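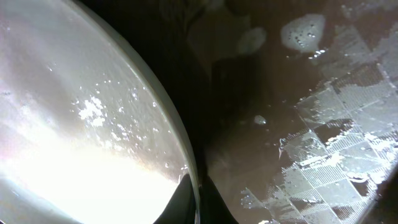 Home Bench notes Arm log Links About

Quick one tonight, it's late and I still have to mop. The washing up cell is back together after the strip down. Mostly. Writing it up before I forget which screws went where, same as I should have done in June and didn't.

So. Fingers first. The old pair had gone chalky at the root where the pads meet the carrier, and one had a hairline split I only found with my thumbnail. Swapped both for the black ones Edmund Zieliński cut for me. Slimmer at the tip, so they get down the outside of a rim without shoving the dish along. Two screws each side, threadlock on the outer one only. Don't do the inner one, you will want it out again.

Then the wrist. Water gets in at the wrist, always has. I'd been blaming the gripper body for ages but Refilwe Lekota had a look and pointed at the cable gland, wich was done up finger tight and nothing more. My doing. New gland, proper spanner, a smear of silicone grease on the seal. Drip loop in the cable as well, hanging lower than the connector. Should have been there from the start.

Camera window: clean it with plain water and a soft cloth. Not washing up liquid, leaves a film and then every light in the room turns into a smudge. Glare is still the big nuisance by the way. White dishes, wet top, lamp overhead. The Plimov software finds an edge fine on a dull day, then loses it as soon as there's a bright patch on the bowl. I've turned the lamp to the wall for now and dropped the exposure a bit. Ustyna Karpenko reckons a cross polariser would sort it properly. Maybe. Another thing to buy.

Re-zeroing after a finger change, for anyone with the same arm:

Power off, fingers on, power up with the gripper open.
Close on the 16 mm gauge block, slowly.
Set that as the reference, open, close again, check it reads the same.
Then redo the tool offset. The new tips are 9 mm longer than the old ones and if you skip this it will drive them straight into the worktop. Ask me how I know.

Grip force I've left at the low setting. A rim doesn't need much, and wet glaze slides whatever you do, more squeeze just makes it shoot out quicker.

Still to do. Marciniak bearing in the elbow, there's a tick in it when it comes back from full reach. Been ordered, not come. And the drip tray needs a lip at the back, water is finding its way to the skirting board. Latifa says old curtain rail. Might try it.

Hours on the arm since I got it, around 900. Not bad for something I bought with a seized elbow and no manual.

Right, mop.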